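Introduction to Career Pathways in Schools
Week 7 handout – Planning a Work-Based Learning Unit
Instructor: Lamisi Boateng

Welcome back, everyone! Last week we ran out of time in the middle of advisory boards (my fault, I do love a tangent), so please finish the Kukov chapter before you start on these notes.

A work-based learning unit begins with a conversation between a teacher and an employer, and that conversation usually takes longer than you would like. Theophilus Amegashie, who visited us in December, spent most of a semester talking with Prelness before a single student set foot in the building – and he told us he would gladly do it that way again.

As you draft your own unit, keep these questions close by:

What will students be able to do at the end that they couldn't do at the start?
Who signs off on their hours, and where is the form kept?
How will students without a car get there and home again?

For our practice case, the district has 3662 students, 332 of them in a pathway course, and a transportation budget of $2000. Yes, it's tight! 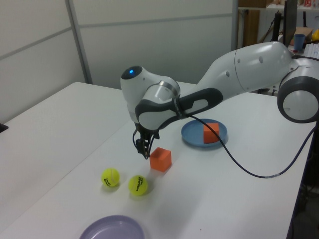 Fig. 1. Robotic arm, orange cubes and blue plate on a tabletop.

Bring a one-page draft to our next meeting, and two copies if you can manage it, so that your partner has one to scribble on.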